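**FOR RELEASE IN DECEMBER**

# Custine Releases Brirken Bin Series for Shared Worktables

Cornness – Custine, a supplier of storage and work surfaces for shared workshops, today released the Brirken series of open tabletop bins. The series covers small-item sorting at standing and seated tables: cups, cloths, toy parts, kitchen tools and similar mixed goods that are set out, used and put away several times in a shift.

The series replaces the company's earlier lidded boxes. Customers told Custine that the lids were removed in the first week and stored elsewhere. Brirken bins have no lid. They are supplied in two footprints with a common rim profile, in frosted or clear plastic, and both footprints have hand cutouts in the end walls. The rim is sized so that a bin can be lifted with one hand when loaded to its rated fill line.

Development took place at the company's test room in Cornness, a large open hall divided by fabric partitions. Worktables there are fitted out in the same way as customer tables and restocked each morning from a mixed goods list of 93 items.
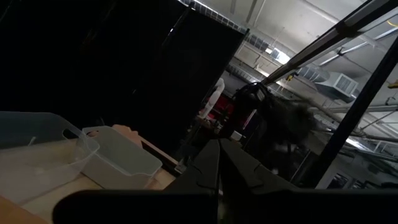

The wall finish was the subject of most of the development work. Opaque bins had to be labeled, and labels were out of date within days. Fully clear walls were easy to read but showed scratches early. The frosted finish selected for the main range lets a user tell whether a bin is empty or in use from a normal standing position, and light surface wear is less apparent. Clear bins remain available for customers who need to identify individual items without reaching in.

Each footprint was put through 3000 load and unload cycles before release. A cycle consists of filling the bin from the table surface, sliding it to the far edge, returning it and emptying it. Rims, corners and cutouts were inspected at intervals of 100 cycles. Corner radius was increased once during the program – the earlier, tighter corner held crumbs and lint and was slow to wipe out. The revised corner is used on all production parts.

## Table layout

Custine is publishing a layout sheet with the series. The sheet applies to tables with a fixed working area and recommends the following:

- Bins go along the far edge, long side parallel to the edge.
- Cups and other upright items stand beside the bins, never inside them.
- Cloths are folded and kept at the corners or over the border of the working area.
- The center of the table is left open for the task in hand.
- One bin is kept for items that have no assigned place. It is emptied at the end of the shift.

The layout was compared with a free arrangement in which users placed bins wherever they liked. Put-away was faster with the fixed layout for every goods list tried, and fewer items were left on the surface at the end. The difference was largest for soft goods. Cloths left flat in the center of the table were moved repeatedly to reach other things. 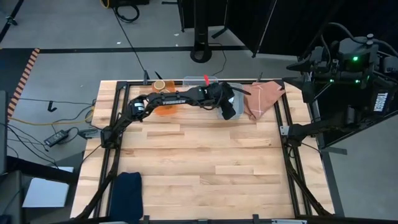 Sison, the tabletop line introduced by Custine last year, is the recommended surface for the series. The top is light butcher-block wood, built up from narrow planks. Pale tops were chosen so that small parts can be found quickly, and colored goods read well against them; an orange cup or a salmon-pink cloth is easy to pick out against the pale tan and honey tones of the planks. Dark blue and black cloths also show clearly. White items are the weak case on a pale top and should be kept in a bin.

Sison tops can be ordered plain or prepared for a border rail. Where a rail is fitted, the customer should measure the inside dimension before choosing a bin footprint, as the larger Brirken bin needs free space at both ends for the hand cutouts to be used. Two smaller bins can be substituted in most cases.

## Care

Brirken bins are washed by hand with warm water and mild soap. Abrasive pads will polish the frosted finish unevenly and are not recommended. Wooden tops should be wiped with a damp cloth and dried at once – standing water along the seams will raise the grain.

## Availability

Both footprints are in stock now in frosted and clear. The smaller footprint ships in cartons of 51, the larger to order. The layout sheet is included in every carton and can be requested separately by existing customers. Replacement of earlier lidded boxes under service agreements will begin with the next scheduled delivery, and no change to part lists is needed.

Press contact: Custine, Product Information, Cornness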